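Workshop tips: before you pay for the Grumeson gripper add-on

Grumeson sells its two-finger gripper kit as ready to work in 30 minutes. Plan on an afternoon. The finger pads go on with 12 screws, and the sheet in the box skips two of them.

Small round things are the best check I know. Set a toy soccer ball on a bare tabletop and try to close on it slowly – a block will forgive a crooked approach, a ball won't.

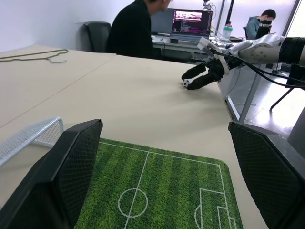

One reader wrote in to say the pads were fine and the real trouble was the default closing speed, which Grumeson ships far too high. Maybe so. I turned mine down to 5 and still wouldn't call it ready to work.

Other tips:

Tie the cables back before the first run.

Wipe the pads with a dry cloth. Skip the Follgate cleaner they try to sell you at checkout.

Keep the box until May, when the return window closes.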